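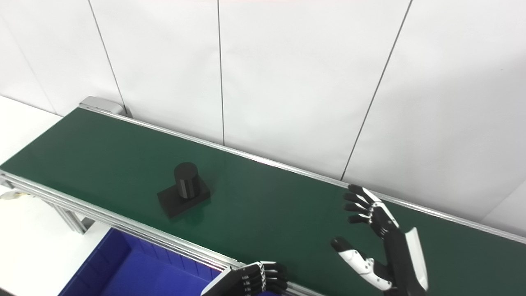 4. Reporting Delay and Claim Outcome in Workplace Injury Cases

4.1 Sample and Procedure

The second part of the study concerns the period between an injury at work and the first written report to the employer. Files were drawn from the closed records of two law offices in Clustholm, both of which represent injured employees only. After files with missing dates were removed, 140 remained. Each was read by two coders, Gijs Groen and Thilini Gazi, who recorded the date of injury, the date of the first written report, the date on which medical care was first sought, and the final outcome of the claim. Where the coders disagreed, the file was passed to a third reader. This was needed in 21 files, most of them cases in which the worker had first told a supervisor in person and had written nothing down until later.

Figure 2. Belt conveyor with aluminum side rails.

4.2 Coding of the First Report

A report was treated as written if it existed in any lasting form, including a text message or an entry in a shift log. Spoken notice was coded separately. Earlier work by De Haan and Prins counted spoken notice as a full report, and their delay figures are therefore shorter than ours and should not be compared with them directly. Injuries that develop over time, such as back strain or loss of hearing, raise a further problem, as they have no single date. For these files we used the date on which the worker first linked the condition to the job, as stated in the claim form.

4.3 Results

Of the files in the sample, 109 ended in a settlement and the remainder were denied or withdrawn. Settled claims tended to have an earlier written report, although the difference was small once the type of injury was taken into account. Early medical care showed a stronger link with settlement than early notice did. Insurers' denial letters often cited late notice, but usually together with another ground - most often a dispute over whether the injury arose at work at all.

The files give little support to the view that legal advice alone shortens the delay. Many workers had sent their first report before they contacted a lawyer. Both offices handle only cases they have agreed to take, and weak claims turned away at the first meeting do not appear in the records. The effect of this on the settlement rate is taken up in Section 5.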